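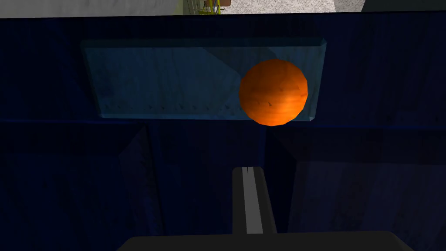
Ximeng Song

Chapter 7
When the Planner Says No

I spent most of one July staring at an orange ball. My planner could see the ball fine, had a good estimate of where it was, and refused to go get it. Every run ended with the same line in the log: no valid path found. I was pretty sure the planner was wrong, and I was pretty rude to it.

We'll use that same setup all through this chapter. The ball rests against a pale blue panel, and the panel is set into a big navy-blue structure with plenty of flat faces and corners for a gripper to run into. I call the scene Jollby, after the folder it lives in, and you can load it from the Fakness examples you installed in Chapter 2. Go ahead and open it now - the rest will make more sense with it running.

So what was wrong? I'd given the planner 3000 samples per query, which felt generous. When I finally plotted them (do this early, please, I beg you) only 407 were free of collisions, and hardly any of those were close to the ball. The planner was throwing its darts all over the room and I was asking it to hit a slot! The ball hangs a little past the panel's bottom rim, over the navy surface, so a finger coming up from below has to stay near that surface without touching it. In the space of joint angles, that's a very thin sliver.

My first fix was to shrink the collision margin. It worked in the simulator right away, and I was thrilled for one whole afternoon. Then I added a bit of noise to the ball's position and the finger started clipping the panel. We'll repeat that mistake together in Section 7.2, on purpose, with the noise turned up.

The better fix starts with where you sample. Section 7.3 builds a sampler that spends more of its effort near the goal, and Section 7.4 hooks it up to the Manolakis smoother - my favorite piece of code in this book, all 307 lines of it. After that we'll let the camera estimate feed the planner while the arm is moving, and things get lively.

You'll need the pose estimator from Chapter 5. If yours still drifts, use the one in the Nultberg folder and come back to your own later. Set the random seed to 796 so your plots match mine, and turn on collision drawing before the first run.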